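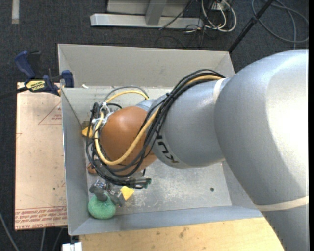 Aishwarya Alva read the last report and wrote back that she had found four pages on grasping and one line on money, and could the proportions please be reversed. She also asked why a project that applied for an arm keeps sending her receipts for everything except an arm. Both points are fair, and this report is arranged accordingly.

Equipment, February to date

The arm was the easy part. It is a KUKA, it was in the original budget, and it has cost us nothing this period beyond electricity and patience. What we left out of the original budget was nearly everything that hangs off it. The application had a line called "sundries" with 599 dollars against it. I wrote that line. I remember feeling it was generous.

Sundries now covers cables, ties, clamps, bins, acrylic sheet and the objects we pick up. Cables are the worst offender. Everything on the gripper has to be fed from somewhere, and the run goes down the outside of the arm, around the joint and out to the end, with enough slack that the wrist can turn. Slack is sold by the foot. We have replaced one run already this period and I would like to plan for replacing it again before it asks.

The bins are plain metal ones with sloping walls. We bought 2 and expected to need more, but they scratch up on the floor and otherwise carry on. No further purchase is requested.

Objects are cheap and I have stopped apologizing for them on expense forms. The accounts office did query "ball, green, sponge" and has been sent a short explanation. The corners of the bin are where the gripper earns its keep, and a soft ball against two walls is a fair stand-in for the produce Storkau would like us to handle in the second phase. A hard block is a fair stand-in for the boxes they actually have.

The second gripper

We had two quotes. Nuvia came in lower, with fingers priced separately, which is a bit like being quoted for a car and then asked about wheels. Gokham came in higher with two sets of fingers and a service visit. Once fingers are added to the Nuvia price the gap between them is under 1,000 dollars, and Gokham's delivery is 90 days against a date Nuvia describes as "spring." I recommend Gokham. The quotes are attached, along with a third from Jenkins, who sent us a price for a conveyor we hadn't asked about.

Bench and mounting

The bin is still held in place with a bar clamp. The clamp is a perfectly good clamp, and I have nothing to say against it, but the panel asked for a fixed mounting by the end of the year and we haven't bought one. The reason is that a mounting made for this bin ties us to this bin, and Storkau have not yet told us which bin they use. I have asked twice. As soon as there is an answer I will order the plate, and the clamp can go back to the wood shop – they have been asking too.

Requested changes

Rename "sundries" to "cabling and fixtures" and move the underspend from travel into it. We did not travel. The Storkau site visit took place by phone.

Approve the Gokham gripper from the main equipment line. If the order goes in this month, the 90 days end before the second phase begins, though not by much.

Leave the contingency where it is. I know it looks untouched and tempting, but there is a whole bundle of cable on that arm that we have only replaced once.

Next report will cover the gripper order, the mounting if Storkau reply, and one page on grasping, which I have promised to keep to one page.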